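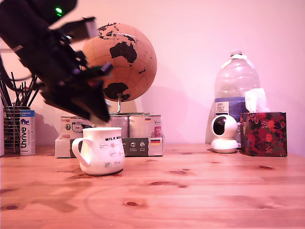
Figure 2. Shared table, section 4: mug in the foreground, cartons stacked behind it, cork-textured globe at the rear.

Drarkside Residence Handbook
Section 4: Setting Up and Keeping the Shared Table

By Lilla Barta, Resident Services. Revised November.
Reading time: 4 minutes

4.1 Purpose

This section explains how residents and staff are to arrange the wooden table in each common study. It applies to every study in the Drarkside and Nesthorpe buildings. Furniture other than the table is covered in Section 5.

The table is intended for reading, writing, light assembly work, and hot drinks. Meals are to be taken in the dining room.

4.2 Before You Begin

1. Remove personal papers from the table and place them in the tray marked with your room number.
2. Wipe the surface with a soft cloth that has been dampened with plain water and wrung out well. Wipe in the direction of the grain.
3. Dry the surface with a second cloth.
4. Confirm that the table stands level. If it rocks, fit a Shim leveling pad under the short leg. Pads are kept in the supply cabinet on each floor.

CAUTION: Do not use spray polish, bleach, or abrasive pads. Damage to the finish must be reported at the front desk on the same day.

4.3 Placing the Globe

1. Lift the globe by its stand, using both hands. Do not lift it by the ball or by the curved arm.
2. Set the stand toward the back of the table.
3. Turn the ball slowly by hand until it moves freely without touching anything stored in front of it.
4. Leave a clear hand's width between the globe and the wall.

NOTE: The ball may be dusted with a dry brush only. Water and household cleaners will lift the printed continents and the fine lines of latitude and longitude.

NOTE: Map pins may be used on globes that carry a Gotbridge inventory tag on the stand. Untagged globes are on loan and must not be pinned.

4.4 Stacking Cartons

Small cartons may be kept on the table while their contents are in use. In Figure 2, a dark grey box lies flat at the bottom, with two silver-grey cartons upright on top of it. Residents should follow the same principle.

1. Check that each carton is closed and that no flap stands open.
2. Lay the widest carton flat as the base.
3. Stand narrower cartons upright on the base, side by side and touching.
4. Turn printed product labels toward the front of the table so that the contents can be identified without moving the stack.
5. Press lightly on the top of the stack. If it shifts, take it down and begin again.

CAUTION: Any single carton weighing more than 2 kg must be stored on the floor shelf. Do not place a third layer on the stack.

Cartons holding batteries, adhesives, or glass are not permitted on the table. Take them to the supply room, where Bianka Csonka will assign a shelf.

4.5 Mugs and Drinks

1. Use a mug with a handle. Paper cups and stemmed glasses are not permitted in the studies.
2. Fill the mug no higher than a finger's width below the rim.
3. Place the mug in front of the cartons, where it can be reached without passing a hand over them.
4. Turn the handle to the side on which you will pick it up.
5. Return the mug to the kitchen when you leave, including when you expect to come back the same evening.

NOTE: Printed mugs should be washed by hand. Dishwasher cycles wear away lettering and small decorations.

CAUTION: If a drink is spilled, move the cartons first and then dry the wood. A carton that has become wet at the base must not be returned to the stack.

4.6 Evening Check

The last person to leave the study is responsible for the following steps, to be completed by 10:30 p.m.

1. Remove all mugs.
2. Confirm that the stack is stable and closed.
3. Confirm that the globe is clear of the table edge.
4. Initial the sheet on the back of the door.

Replacement cloths, brushes, and leveling pads may be requested on Form 486, available at the front desk.

This site uses cookies to remember your building and language settings. Accept | Manage preferences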